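A Day at the Berkuden Repair Fair

5 min read
15 comments

I'd been meaning to go to the Berkuden fair for years and something always came up, so when Hilkka Salminen said she had a spare seat in her car I packed a broken desk lamp and said yes before she could change her mind. It's a 90 minute drive if you don't stop for pie. We stopped for pie.

The fair takes over the old wool hall by the river. You walk in through the loading doors and the first thing that hits you is the noise, a kind of cheerful hammering mixed with sewing machines, and then the smell of coffee from the counter at the back. Entry is $2. They stamp your hand with a little wrench, and mine was still there at bedtime!

I'd printed the program at home (04/07/2023 edition, with a map that bore no relation to the real layout) and gave up on it pretty fast. My advice is to just wander. The ground floor is furniture, clothes and bikes, and upstairs is anything with a plug or a chip in it, plus a room full of clocks that I could have stayed in all day. 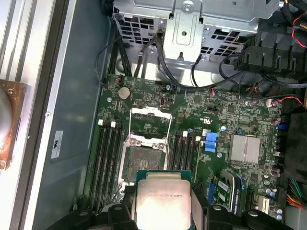 The chair people

I spent most of my morning with the chair caners. Lautaro Ocampo had a bench by the window and five chairs in different states of undress, and he let me have a go on a practice seat. You soak the cane, you thread it up through the holes, you pull it snug, and then you find out you skipped a hole way back and have to undo the whole row. I loved it. My thumbs did not. He told me a dining chair takes him 15 hours if the phone doesn't ring, and after that I looked at the prices on his finished ones a lot more kindly.

Next door was Palma, a little shop that does nothing but relining coats. They had swatch books as thick as a Bible, and I went back three times to pet a plum-colored satin I have no use for. Hilkka had brought her dad's overcoat and they pinned it right there on her while she stood in the aisle eating a pretzel.

Lunch was soup and brown bread at long shared tables, and it was good soup – barley, lots of dill. Get there early. By the time we sat down the line was out past the bikes and the bread was looking thin.

After lunch we climbed up to the second floor with my lamp. The stairs are steep and there's only one small elevator, so if you're hauling something heavy, ask at the door for a cart. The lamp took all of ten minutes. It needed a new switch, I paid for the part, and the man on the bench made me do the screws myself.
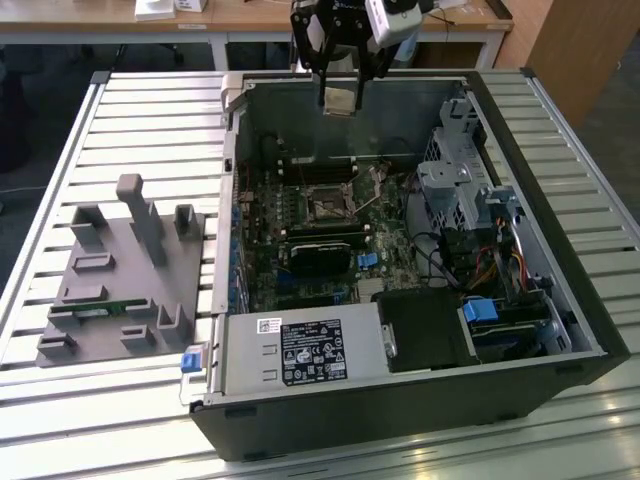 Facundo Espinoza told me I'd come on the easy day, and that in September the fair runs until dark, with twice as many benches and a swap table that goes the whole length of the hall. Bring things to trade, he said, and skip the hall parking lot because the Tirkus Street one is free and you can walk over the footbridge.

So that's going on the calendar. I have a toaster that could use some attention, and a box of picture frames that might do well on a swap table.

The last thing we caught was a talk by Pascual Carrasco on why he thinks every town should have a tool library. He's an easy speaker, no slides, just a bag of things he pulled out one by one. He had a pipe wrench that had been borrowed so often the checkout card was two cards taped together. The chairs were hard and I'd have happily listened for longer anyway.
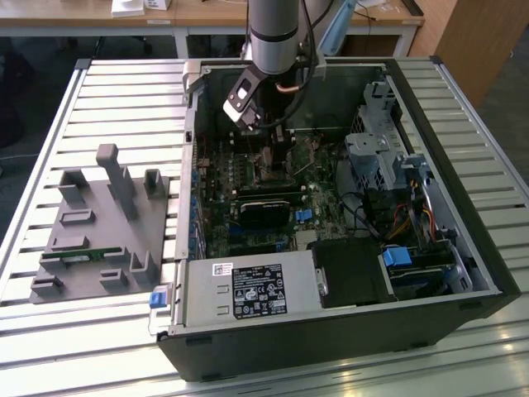
On the way out I bought a darning mushroom from the Brandus stall, plus a card of gray wool, and I've already done two socks. The first one is lumpy. The second one I'd show to company.

A few practical bits if you're thinking of going. Bring cash, the card reader at the soup counter was down the whole time we were there. Wear layers, the wool hall is chilly downstairs and stuffy upstairs. Dogs are fine on a leash. And if you want to try the caning, put your name on Lautaro's list as soon as you get in, it was full by eleven.

We got home after nine with the lamp on my lap and pie crumbs all over Hilkka's back seat. Sorry, Hilkka.

42 shares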